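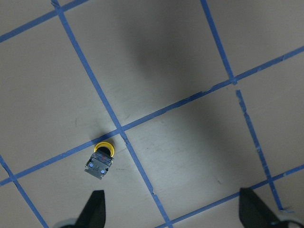
Figure 4. Push-button switch with yellow ring, terminal screws on the side of the contact block.

Section 4. Fitting and wiring the wall button

Read this section to the end before you pick up a screwdriver. The Todov door opener is sold as a one-evening job. It may be, if your garage was wired last year by someone who labeled things. Most garages were not, so plan on a free morning and be pleased if you finish by lunch.

This guide was put together by Kristine Saludo for owners of the Todov opener who found the leaflet in the box too thin. It covers the low-voltage button circuit only. Anything on the house supply side is a job for a licensed electrician, whatever the video you watched told you.

4.1 Before you start

You will need:
Flat screwdriver with a narrow blade
Wire stripper
Two-conductor bell wire, enough to reach the opener with slack
Insulated staples
Continuity tester or a basic meter
Pencil and masking tape for labels

The leaflet says the bell wire supplied is "generous." Measure your own run anyway, along the route the wire will take, up the wall and across the ceiling. A straight line from button to motor tells you very little.

CAUTION: Unplug the opener at the ceiling outlet. Turning it off with the remote does not disconnect anything.

CAUTION: If the door has a broken spring or a frayed cable, stop here. No button will fix that, and a spring under load can hurt you badly.

4.2 Choosing where it goes

1. Stand where you would stand to press the button. You must be able to see the whole door from that spot.
2. Mark a point on the wall at least 60 inches above the floor, out of reach of small children.
3. Check that you can't touch the moving door, the track or the springs while your hand is on the mark.
4. Check the other side of the wall for pipes and existing wiring. Stud finders that claim to spot live wires miss them often enough that we would not rely on one alone.

Note: The old leaflet shows the button right beside the track. Ignore that drawing. Rosalinda Salazar, who tested the first draft of these steps in her own garage, followed it and ended up moving everything to the other side of the side door.

4.3 Running the wire

1. Start at the motor and work toward the button. Leave a loop of slack at both ends.
2. Fasten the wire with insulated staples every 9 inches on the wall. Tap them in until they hold, then stop. A staple driven too deep will cut the insulation, and you may not find out until damp weather.
3. Keep the wire away from the door track for its full length.
4. Do not share a hole or a conduit with house wiring.
5. Label both ends before you trim anything.

Note: Javon sells a stick-on wire channel that is supposed to replace staples. We tried it on painted block. By August it was hanging off the wall in two places. On smooth drywall it may do better - we have not seen it proved.

4.4 Connecting the button

1. Make sure you have a momentary, normally open switch. It should close the circuit only while it is held down. A latching switch will fit the same hole and will cause no end of trouble.
2. Strip each wire end by a quarter inch. Bare copper should not show once the screw is down.
3. Loosen one terminal screw, push the wire in and tighten. Repeat for the other terminal.
4. Tug each wire. If it moves, do it again.
5. Set your meter to continuity and test at the motor end, with the wire not yet connected to the motor. It should read open with the button up and closed with the button held.
6. Connect the two wires to the terminals marked for the wall control. On this circuit it does not matter which wire goes to which terminal.

Note: Ring color is a matter of taste. Some sellers charge more for a "high visibility" version, and as far as we can tell the extra money buys you a color.

4.5 First test

1. Clear the doorway. Move the car out.
2. Plug the opener in.
3. Press the button once and let go. The door should start to move.
4. Press again while it is moving. The door should stop.
5. Let it close fully, then repeat 7 times, watching the whole travel each time.
6. Run the safety reversal test in Section 6. Do not skip it because the button works. The two have nothing to do with each other.

4.6 If it doesn't work

Nothing happens at all: check the outlet first, then the lock setting on the motor. After that, go back to the continuity test.

Door starts by itself: unplug the opener and take both button wires off the motor. Look for a pinched staple. If no damage shows, replace the run.

Door moves only while you hold the button down: suspect the safety sensors near the floor before you blame the switch.

Error code 182: the leaflet calls this a "control line fault" and tells you to buy a new Castillo control board. Check both ends of the wire before spending anything. A loose terminal screw gives the same code.

4.7 Upkeep

Check the terminal screws once a year with the opener unplugged. The Sondance contact spray sold for this purpose promises "lifetime protection." We would put that money toward spare bell wire.

Continue to Section 5, Remote Controls and Keypad.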